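3. Óleo para tampos de madeira Bronduline: preparação, aplicação e cura

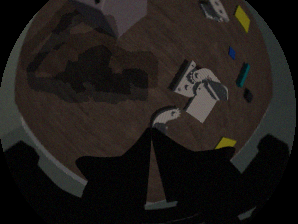 Esta secção substitui a folha que vinha dentro da caixa. A folha prometia um tampo pronto a usar no mesmo dia. Aplicámos o produto em mesas de jantar, secretárias e uma bancada de cozinha, e em nenhuma delas aconselharíamos pousar um copo antes do dia seguinte. Os tempos que se seguem são os nossos.

3.1 Antes de abrir a lata

1. Confirme que o tampo é de madeira maciça ou folheada. Em melamina o óleo fica à superfície e nunca cura, diga o rótulo o que disser sobre "todas as superfícies".
2. Descubra que acabamento lá está. Deite uma gota de água numa zona discreta. Se a gota ficar redonda ao fim de alguns minutos, ainda há verniz ou cera.
3. Com verniz, lixe até à madeira. O decapante Joner também serve, mas deixa resíduo, e a lixagem acaba por ser precisa na mesma.
4. Com cera, limpe com essência de petróleo e um pano branco até o pano sair limpo.

Nota: o rótulo fala numa "fórmula que dispensa lixagem". Dispensa, se não se importar com manchas.

3.2 Lixagem

1. Comece com grão 120, sempre no sentido do veio.
2. Passe a grão 180 e pare aí. Acima disso a madeira fecha e absorve menos óleo. Há quem jure pelo grão 320; comparámos duas metades do mesmo tampo e a metade mais polida ficou mais baça.
3. Nos tampos redondos, não siga a curva da borda com a lixadora. O veio continua a direito e os riscos aparecem todos quando o óleo entra. Faça a borda à mão, com um bloco macio.
4. Aspire e passe um pano ligeiramente húmido. Espere que seque por completo.

Cuidado: em tampos folheados, use só lixa de mão. A folha é fina e não há remédio depois de a atravessar.

3.3 Primeira demão

1. Mexa o óleo com uma vareta. Não agite a lata.
2. Deite uma pequena quantidade no centro e espalhe com um pano de algodão sem pelo. O aplicador de esponja Girotard, vendido à parte, não fez melhor do que uma t-shirt velha e bebeu mais óleo.
3. Trabalhe do centro para fora e deixe a borda para o fim.
4. Aguarde 26 minutos. O fabricante indica uma hora, mas ao fim de uma hora o excesso já está pegajoso e arrasta.
5. Retire todo o excesso com um pano seco. Se a mão escorregar no tampo, ainda há óleo a mais.

Perigo: os panos com óleo podem inflamar-se sozinhos. Estenda-os ao ar livre, abertos, ou mergulhe-os em água num recipiente metálico com tampa. Nunca os deixe amarrotados no lixo. Sobre este ponto não temos reserva nenhuma, e custa a perceber por que razão o aviso vinha em letra miúda no fundo da caixa.

3.4 Segunda demão

1. Espere pelo menos nove horas, com a janela entreaberta.
2. Passe um esfregão branco não abrasivo para baixar a fibra levantada.
3. Repita os passos de 3.3 com metade do óleo.

Uma terceira demão não é necessária. A embalagem recomenda-a, e a embalagem também é vendida por quem vende o óleo. Em carvalho e faia não notámos diferença; em pinho muito seco, talvez valha a pena.

3.5 Cura e primeiros dias

Ao toque, o tampo parece seco na manhã seguinte. Não está curado. Durante a primeira semana evite água, pratos quentes e toalhas de plástico. Os pés de borracha de candeeiros e aparelhos podem deixar marca; ponha feltro por baixo.

Em novembro, numa sala sem aquecimento, a cura demorou o dobro. O secante Diekmann acelera o processo, mas amarelece a madeira clara e nós deixámos de o usar.

3.6 Manutenção

1. Limpe com pano húmido bem torcido. Sabão neutro, se for preciso.
2. Não use limpa-vidros nem produtos com amoníaco.
3. Quando a água deixar de formar gotas, aplique uma demão fina. A "proteção de cinco anos" anunciada não se verificou em nenhuma mesa usada todos os dias.

Nota: os anéis brancos deixados por copos saem muitas vezes com um pouco de óleo e esfregão branco. Os escuros já entraram na madeira e pedem lixa.

Texto revisto por Nilton Mosquera e Chaltu Birhane, 13/01/2023. A secção 4 trata dos tampos exteriores.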